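Section 4. Setting Up a Youth Program Site in Fesis

This section covers the steps a site lead follows to open a new youth program site in Fesis, the shared record system used by the Hergate and Grustindale chapters. Read sections 2 and 3 first. The site lead must already hold an active login with the Coordinator role.

Last revised 12/26/19.

4.1 Before you begin

Have the following on hand:

The signed site agreement with the host school or center.
The names and email addresses of all adult mentors.
The term calendar, with start and end dates.
The chapter code (HG for Hergate, GR for Grustindale).

Note: A site cannot be opened with fewer than two cleared mentors. If one clearance is still pending, save the site as a draft and return to it later. Drafts are kept for 100 days and then removed.

4.2 Create the site record

1. Log in and select Sites from the top menu.

2. Select New Site. A blank form opens.

3. Enter the site name as it appears on the signed agreement. Do not shorten it. Reports sent to funders use this field as typed.

4. Enter the chapter code in capital letters.

5. Set the age range. The system accepts 9 as the lowest age. Sites that serve both elementary and middle school students should be set up as two records with the same address.

6. Set the maximum enrollment. The default is 13 per mentor group. A higher number needs approval from the chapter director.

7. Attach the site agreement as a single PDF.

8. Select Save as Draft.

Caution: Do not select Publish at this point. Publishing sends an automatic notice to every family on the waiting list for that chapter, and the notice cannot be recalled.

4.3 Add a site picture

Each site record holds one picture. It appears beside the site name on the family sign-up page and on the chapter list. Pictures of young people require a release form for each person shown (see section 7). 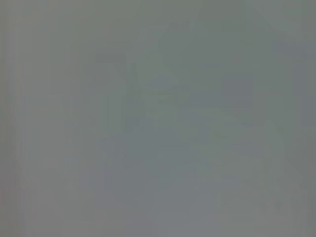
Figure 4-1. Soft gray view with a darker upright shape left of center.

1. Open the draft and select the Media tab.

2. Select Add, then choose the file.

3. Type a short caption. Captions print on the chapter list – keep them to one line.

4. Select Apply. The picture may take a few minutes to show on the sign-up page after the site is published.

To replace a picture, repeat these steps. The old file is overwritten.

4.4 Assign mentors

1. Open the Mentors tab and select Add Mentor.

2. Search by last name. Names with a hyphen must be typed with the hyphen. For example, "Myung" alone will not return Myung-ja Sung.

3. Check that the clearance date is shown in green. A date in amber expires within the current term.

4. Choose a role: Lead, Assistant, or Relief. Each site must have one Lead.

5. Repeat for each mentor, then select Save.

Note: Relief mentors may be assigned to more than one site. Lead mentors may not. If the system reports a conflict, the person is already listed as Lead elsewhere and must be released by that site first.

4.5 Enter the term calendar

1. Open the Calendar tab.

2. Enter the first and last session dates.

3. Mark all school holidays as closed. For sites opening in February, check the host school's winter break – it does not always match the chapter calendar.

4. Set the session length in minutes.

5. Select Build Sessions. The system fills in the dates between.

Caution: Selecting Build Sessions a second time erases any attendance already entered. To change a single date after the term has started, edit that session only.

4.6 Publish

1. Open the Summary tab. Any missing field is marked with a red bar.

2. Correct all marked fields.

3. Select Send for Review. Hergate records go to Iqra Kakakhel and Grustindale records go to Emrys Ruddock.

4. When the status changes to Reviewed, select Publish.

If the waiting list for the chapter holds over 200 families, notices are sent in batches and the last batch may go out the next day. Replies are collected under the Enrollment tab, described in section 5.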